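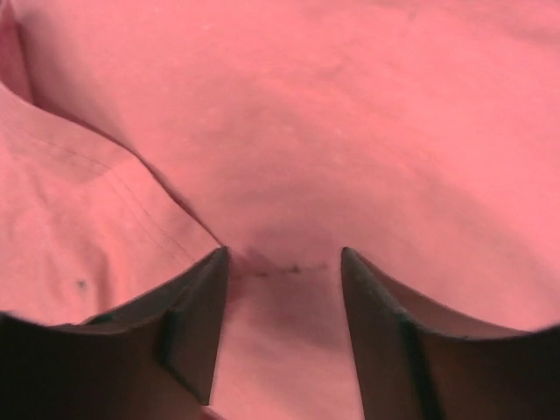
Kanyarat Phetsri wanted to know why I'd bother with the narrow fingers at all when the wide pads from Basto pick up cloth fine. Fair question, so here are some numbers from this week.

Same arm, same wrist camera, same controller for both sets. The only change was the fingers. 588 grasps in total, split evenly, all on fabric lying on the table.

Wide pads first. They grab more cloth per pinch and rarely drop it. Trouble is they take two layers when you want one. On folded pieces they got a single layer 115 times.

The narrow ones have blunt tips and less contact, so you have to place them better. On a stitched edge with a flap folded over, I'd take them every time. The wide pads block too much of the camera view down there.

Pink cloth is harder than I expected – the fold line is just a thin shadow, and the edge detector on the Halim controller loses it wherever the shading goes soft. Stitching helps a little when the camera is close.

Finger wear: I'm swapping tips after roughly 70 hours. The Keteck set I had in March lasted longer but cost more, and the mounting screws were a pain.

Closing force is at 66 percent now. Higher than that and the cloth bunches up between the tips before the arm lifts. Lower and it slides out on the way up.

Aled Eynon at Hillholm is running the same test with a stiffer wrist – his drop rate is lower than mine so far, but he's on thicker fabric.

Next up is the narrow set with rubber on the inner faces. Will post the counts in this thread.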